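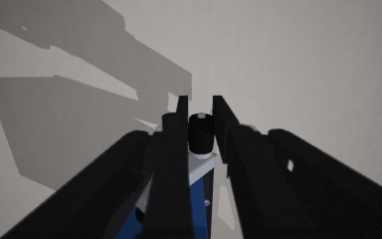 We moved the kitchen bin cupboard and the spice shelf in the same month, and the second job has made far more difference to how we eat.

The spices used to live in a shoebox above the cooker. I knew this was wrong, as heat and steam are bad for anything dried and ground, but it was where they had been when we moved in and they stayed there for years. In April I took the box down to find some cumin and found three packets of it, all open and none of them smelling of much. The paprika had gone the colour of brick dust.

So I threw most of it out. I kept the whole spices, which last a good deal longer, and anything I could smell with the lid off at arm's length. What was left fitted in a mixing bowl.

The new shelf is on the wall by the back door, well away from the cooker and out of the sun. It is a plain pine plank, 900 mm long and 12 mm thick, on 2 brackets from the hardware shop in Bungate. I wanted it thicker but that was what they had. It has bowed slightly in the middle, though not enough to bother me.

For jars I looked at the Trastex ones first. They are well made and they stack, but the lids are a push fit and I have dropped too many things to trust those. I ended up with the small Skastura jars with screw tops. They are narrow, so a teaspoon goes in but a measuring spoon does not – I tip the spice into my palm now and have stopped measuring. Labels go on the front with the month I filled the jar. I tried putting them on the lids, then mixed up two lids and had cinnamon in the chilli.

The other change is buying less. I used to get the big bags because they were cheaper by weight, and then most of the bag went stale. Now I buy whole cumin, coriander and black pepper from Paulík, the grocer's near the station, who will weigh out as little as you want. I toast the seeds in a dry pan for a minute or so until they smell nutty, let them cool and grind them in an old coffee grinder. It doesn't get used for coffee any more, for obvious reasons.

Things I still buy ready ground are turmeric, ginger and paprika. Turmeric stains everything, including the shelf.

Dried herbs are a separate problem. Oregano and thyme keep well enough. Dried basil and parsley I have given up on, and there is a pot of parsley on the windowsill instead, a bit leggy but alive.

Next I need to do something about the flour, which is still in its paper bags under the sink.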